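Lighting retrofit at Pallow: speaker notes
Session 2, 12 minutes plus questions

Open with the ceiling. Fluorescent fixtures, white ribbed deck, exposed beams.

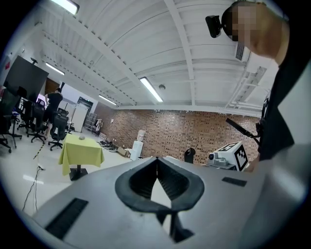

Kiprono Rweyemamu objected at the draft stage that swapping tubes one for one keeps the old spacing, and the old spacing was set for desks that have since moved. Read that out before slide 3. It is the main argument against the cheap option.

Slide 3. Survey method. Meter at desk height, grid marked on the floor, blinds down. Readings taken after dark in May. Lowest point 200 lux, highest 334. Say the range twice — people write it down.

Slide 4. Options.
Mahuika: replacement tubes, existing fixtures stay, ballasts bypassed. Electrician needed for the bypass.
Omovmont: new fixtures, new positions, dimming per row. Needs new conduit along the beams.

Slide 5. Reflectance. A white ceiling helps only if some light goes up. Both options as quoted send nearly all of it down. Ask for the version with an open top.

Slide 6. Flicker. Old magnetic ballasts run at twice line frequency. Skip the derivation unless asked.

Slide 7. Grornomgate comparison. Same fixture type, lower ceiling. Do not quote their savings, the hours of use differ.

Questions. Likely first one is disposal: tubes contain mercury, go out as separate waste, and the cost is in the quote.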